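March, cell 2 (Betham bench), notes started 8:40

Francine Beaudoin asked me to write down everything I did on the arms this week, so the next person does not repeat my mistakes. I write it in the order it happened.

The problem was the right gripper. After a long run it lost its zero and closed a little too early, so the fingers pushed the part before they held it. At first I thought it was calibration. I did the zero routine three times and each time it was good for maybe one hour, then bad again. The log from Vernach shows 347 cycles before the first early close, then it comes faster each time.

Opened the housing. Two of the screws on the finger side were not tight any more, and the plastic around one hole has a small crack. I don't like this. The housing is printed and we tighten it the same way as metal, and I think this is the cause. Put a new housing from the Brito drawer (the last one, please print more) and tightened by hand with the short key, then a quarter turn. No thread glue, it attacks this plastic.

Cable: while I was there I checked the slack on both arms. The left one is long enough. On the right the gripper cable was pulling when the wrist turned to the end of its range, so I opened the first tie and gave it 40 mm more. Now it hangs lower than before. To be watched — if it touches the part during a pick we must route it again.

Left arm: only cleaned the fingers with alcohol and checked the screws, all fine. Elbow makes a small noise at low speed, same as last month. Grotard says to leave it until the yearly service.

13:15. Zero routine again on both sides, then speed limit down to 40 percent for the tests. For the test part I use the fuse box with the clear lid, it is light and a bad grip is visible immediately. Both grippers come to it from the two sides, the left one holds, the right one takes over.

First 13 handovers without error. After that I let it go to 100 and had two misses, both on the right side. I moved the right approach point 2 mm up and the misses stopped, but it was only a short run, so I don't call it solved.

To do:
print housings, at least four
long run at normal speed, compare with the 347
ask Francine if we keep the yellow board or go back to the old mat
write the tightening rule on the inside of the cabinet door

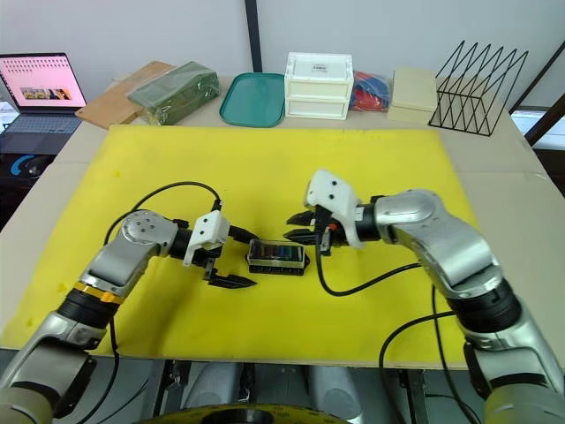
Both grippers at the fuse box, cell 2.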